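Setting Up a Shared Bench for the Kit Return Cell

Applies to: Prusten return benches with one arm, parallel gripper, controller software Nellent
Prepared by: Apinya Phetsri
Reviewed by: Thanakorn Intarasuk, floor safety

This page covers the layout of the bench, the teaching of the pick, and the split of tasks between the arm and the bench operator. It replaces the May instructions. Wiring and mounting of the arm are in the Fullel install guide and are not repeated.

What changes for the operator

Before the cell went in, one person opened each returned case, emptied it, sorted the contents and wrote up the sheet. The site handles 259 cases in a normal month. The arm now takes the repetitive handling of small parts on the tabletop. The operator keeps the following:

- receiving the case and checking the outside for damage
- releasing the latches and opening the lid
- deciding whether a worn part is reused or scrapped
- signing the return sheet

Bench staff are no longer graded on cases per shift. The old count included handling time that the operator does not control anymore. Rework is logged against the cell and the operator together, under one entry.

Before you start

Log in to Nellent with your own badge. Shared logins are blocked at this station. Confirm that the last shift closed its job list; an open list will load with its old positions.

Step 1. Clear and wipe the tabletop

Remove all parts, tools and paper. Wipe with a dry cloth. Solvent leaves a film that lowers grip on thin parts, and it takes most of a shift to go away.

Step 2. Place the case

Set the case flat on the tabletop with the lid closed. Compare its position with the stored view in Nellent. Open the lid fully before you enable motion. A half-open lid can drop into the work area.

Keep soft parts, such as foam discs, flat and apart from the case. Leave the front of the table free.
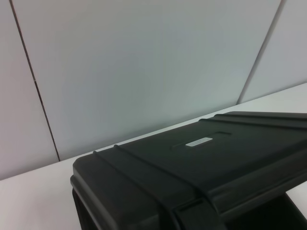
Case on the tabletop with the lid closed (first view); lid open, gripper down at the pink disc (second view). 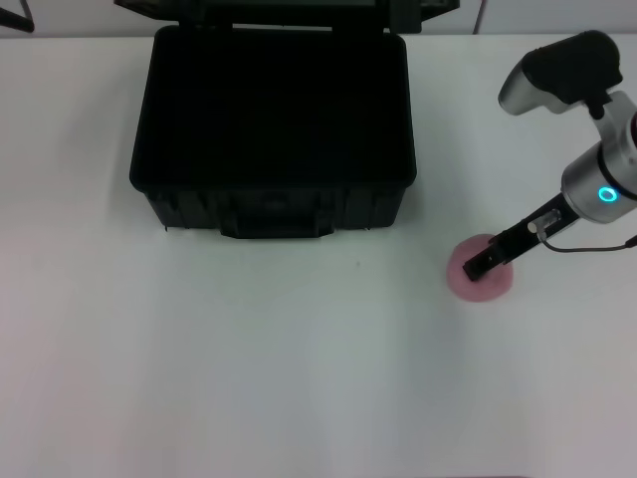
Step 3. Teach the pick

1. Select manual mode and set speed to the lowest value.
2. Jog the gripper above the part with the fingers open.
3. Lower until the fingertips reach the part. For soft parts, stop at first contact and then go down 11 tenths of a millimeter.
4. Close the fingers at force setting 47.
5. Save the point under the part number. Do not overwrite an existing point.

If a soft part keeps a visible dent after release, reduce the force setting by five and teach the point again.

Step 4. Run one cycle with the operator present

Stand at the marked position, with the stop button in reach. Run a single cycle at low speed. Watch the cable at the gripper for snags through the whole move. Error 838 means the fingers closed fully without detecting a part. Clear it from the panel; do not reach in.

Step 5. Hand over

Enter the part numbers taught, any force changes and any stops. The next operator reads the entry and confirms it before enabling motion. Operators may refuse a handover with missing entries, and the cell stays off until it is complete.

Training

Operators coming from the Bellini line need the two-hour bench session, even if they already hold the arm permit. Requests go to Apinya Phetsri.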